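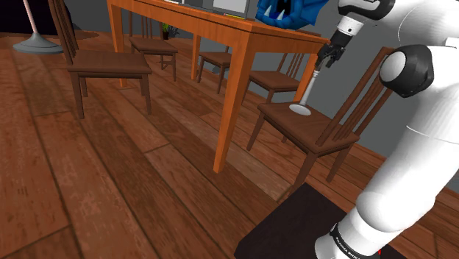
首页 项目 讲稿 工具 联系

在共享工坊里搭一套机械臂仿真:讲者备注
Lavanya Sundaram
Rustilside 工坊,2025年9月26日

第1页 标题

报姓名,报项目名:Raju。Raju 是一套家用场景的抓放仿真,跑在工坊自己的机器上。
说明范围:今天只讲场景搭建、接触参数和任务脚本。训练部分不讲,有人问就放到最后。
提醒听众代码里的注释是中英混写,看不懂的地方会后问。

第2页 起点

项目从七月开始。最初的目标很窄:机械臂把一只高脚杯从餐桌区域拿起来,放到指定平面上,杯子不倒。
选臂:Franka,七个关节加二指夹爪。选它的原因是模型文件现成,关节限位和惯量写得全,不用自己量。
工坊里没有实体臂。所有结果都是仿真结果,讲到数字时要重复一遍这句话。

第3页 场景

餐厅场景,餐桌,五把椅子,木地板,一盏落地灯。桌上有一块灰色平板屏幕和一个蓝色带尖牙的玩具,作为干扰物。
底座位置要讲清楚。臂装在餐桌外侧,底座坐标固定在地板上,不随家具移动。第一版把底座作为桌子的子节点,结果桌子被碰一下,整条臂跟着平移,逆解全部作废。
家具是静态刚体。椅子后来改成动态,质量按实木估,重心放在座面下方。改完以后,夹爪擦到椅背会推动椅子,之前是直接弹开。
停顿,问有没有人做过类似的场景。

第4页 单位和坐标系

资产来自不同的库,有的用厘米,有的用米,有的 Y 轴朝上。导入脚本统一转成米、Z 轴朝上。
转换放在导入阶段做一次,运行时不再转换。把缩放写进节点变换里,碰撞体不一定跟着缩放,这一点卡了很久。
检查办法:每个资产导入后输出包围盒,和常识尺寸对比。椅子座面高度不在合理范围就报错退出。

第5页 杯子

高脚杯是这个任务里最难的物体。杯柄细,底座薄,重心偏高。
碰撞体不能用凸包。凸包会把杯柄周围的空间填满,夹爪还没碰到杯柄就已经“接触”。
现在的做法是手工拆成4个凸体:杯身两块,杯柄一块,底座一块。视觉网格保持原样。
杯柄的碰撞半径比视觉网格略大,接触更稳定,代价是夹紧以后指尖和杯柄之间能看到一条缝。可以接受。
杯口内部没有做空腔,所以这个模型不能用来倒水,也不能往里放东西。

第6页 夹爪

二指平行夹爪,力控闭合,到力阈值后保持。
纯位置控制试过,放弃。目标宽度设得比杯柄小,求解器会持续往里压,穿透量积累到一定程度,杯子突然飞出。
两根手指之间加了等式约束,保证对称。不加的话,一侧先接触,杯子会被推偏。
摩擦:指尖单独设置,不用全局值。扭转摩擦必须打开,否则杯子会绕夹持轴慢慢转。

第7页 求解器

每次抓取2毫秒步长,控制频率低于物理频率,中间步保持上一次指令。
步长再放大,夹持阶段开始抖。再缩小,工坊那台机器跑不动批量。
迭代次数先调高,再往下降,降到杯子开始滑为止,然后退回一档。没有理论依据,就是这样定的。

第8页 任务脚本

状态机,顺序为:接近、对准、闭合、提起、平移、下降、接触检测、松开、撤离。
放置面有桌面和椅子座面。椅子座面更难,靠背挡住一侧的接近方向,座面比桌面低,手腕要往下伸得更多。
下降阶段不用绝对高度判断。读杯底和目标面之间的接触力,超过阈值再等若干步,确认稳定后才松开。
松开以后先张开手指,停住,再沿夹爪轴线后退。张开的同时后退会带倒杯子。
这一页讲慢一点。

第9页 批量运行

一批最多3000个回合,起始位姿、杯子朝向和灯光随机化。桌椅位置只做小范围扰动。
上一批里有489个回合判为失败。按阶段归类,多数集中在下降和松开,接近阶段的失败基本是逆解无解。
失败判据:杯轴与竖直方向夹角超限,或杯子离开目标面,或超时。三条写在同一个函数里,改动要走评审。
随机种子写进每个回合的日志。没有种子的回合一律删掉,不能复现的失败没有分析价值。

第10页 渲染

物理和渲染分开跑。物理先跑完,保存状态序列,需要看的回合再渲染。
木纹材质偏亮,桌面反光对分割有影响。目前没有处理,只在随机化里改变灯的强度。
相机放在臂的对侧稍高处。放低会被椅背挡住,放高看不见杯底和座面的接触。
杯子是白色的,没有做透明材质。透明版本单独有一个分支,深度图问题没解决,先不合并。

第11页 工具

资产清理用 Clenico,只用它的网格简化和法线修复两个功能。凸分解的结果不适合细杆件,所以杯子还是手工拆。
版本管理和批任务调度放在 Kultbridge 上。日志按回合编号存,大文件不进仓库。
有人问替代方案:任何能排队、能记录环境变量的调度工具都行。

第12页 未完成

动态椅子在长回合里有缓慢漂移,怀疑是地板摩擦和休眠阈值的问题。
落地灯的碰撞体还是一个圆柱,底座没有单独建。
关节力矩没有和真机数据对照过,手上没有真机数据。
接触检测的阈值对杯子有效,换成更重的物体需要重调,脚本里暂时写死。

第13页 演示

提前打开终端,切到 demo 分支,先跑一遍预热,着色器编译会卡住画面。
演示两个回合:一个放到椅子座面成功,一个松开时倾倒。种子贴在显示器下沿。
投影接不上就直接读日志,不要现场修驱动。

第14页 提问

可能问到的:为什么不用吸盘。杯柄和杯身都是曲面,吸附面不够,而且本项目关注的是夹持接触。
可能问到的:能不能直接上真机。目前不能,缺标定,缺力矩对照,缺急停流程。
可能问到的:运行一批要多长时间。取决于机器占用情况,看调度页面上的历史记录。
仓库地址写在白板右侧,讲完以后不要擦。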